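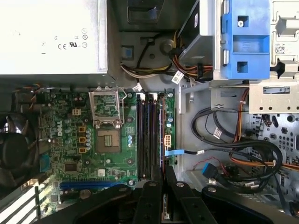 *Open Dell desktop with the processor socket empty and its load plate flipped up.*

# How to put on your first house show

A living room, a couple of lamps, a songwriter six feet away from you and no bar noise at all. I went to my first house show in February a few years back, came home buzzing, and had booked one of my own before the week was out. You can do it too, and it's easier than you'd think!

## Pick the act first

Start with someone you already love seeing live, and think about how loud they are. A solo act or a duo is perfect for a first try. My first was Chiharu Ebihara, who plays a nylon-string guitar and sings so quietly that people stopped chewing. A full band with a drummer can work, but save that for your third or fourth show, when you know your neighbors better.

Write a short, friendly message. Say where you live, how many people fit in the room, what you can offer for money and whether there's a bed. Touring acts often have a blank night between two cities, so ask if you can fill one – Waline came to us on a Tuesday between two club dates and played for almost two hours.

## Sort out the money

Ask for a suggested donation and give all of it to the artist. I put $8 on the invite and most people drop in more. If you can manage it, promise a minimum as well. Mine is $100, and I make up the difference myself if the jar comes up short (it has happened once, in an ice storm).

Be clear about this in writing before anyone books a van.

## Count your seats

Our front room holds 30 people if the couch goes in the bedroom. Of those, 22 get a chair or a cushion and the rest stand at the back by the bookcase. Measure yours with real chairs! I drew a lovely floor plan the first time and forgot that people have knees.

Leave a clear path to the bathroom and to the front door. Put the performer against the longest wall, away from the fridge, and unplug the fridge for the set if it hums. Put your car keys inside it so you can't leave the house without remembering to plug it back in.
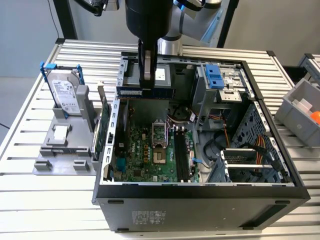
*The tower on its side on the worktable, with the gripper down by the power supply.*

## Keep the sound simple

For a voice and an acoustic guitar you may need nothing at all. Clap in the middle of the room. If it rings, hang a blanket on the wall facing the performer and roll out a rug.

If you do want a little help, use one small speaker on a stand, one vocal mic and a DI box for the guitar. Set it up like this:

1. Put the speaker slightly in front of the singer, pointing away from the mic.
2. Turn everything down, then plug in.
3. Bring the voice up until you can just tell it's on.
4. Add guitar to match, and stop there.

Alistair Shearer did our sound when Gastness played, and he spent most of the soundcheck turning things *down*. It was the best the room has ever sounded.

## On the night

- Doors at 7, music at 8, done by 10. Tell the neighbors those times a week ahead, and invite them.
- Feed the artist before the guests arrive.
- Set up a merch table near the door with a lamp on it and some small bills for change.
- Introduce the act yourself. Two sentences, phones off, jar's over there.
- Take a break in the middle. People talk, buy records and fill the jar.

Send the artist a thank-you the next morning, along with any recordings you made with their permission. Then start a list of who you'd like next. Mine has Nurnora at the top, and I'm still working out where the harmonium would go.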